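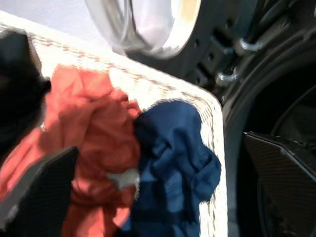
Who pays for the Flindside bus shelter? Parish does, out of reserves - 3,215 set aside, 1,314 spent so far.

Deltport Residents Assoc, minutes, 17/05/2023

Last minutes ok'd, one spelling fixed.

Shelter: glass still not in. Unumholm route moves to every 30 min from December, timetable case needs chnaging before then. Clerk to write to Khaemba re late delivery.

Verge mowing: 3 complaints, all Mill end. Ask for earlier cut.

Hall key: second copy agreed.

AOB - drain by the school blocked agian. Reported.

Closed 8:40.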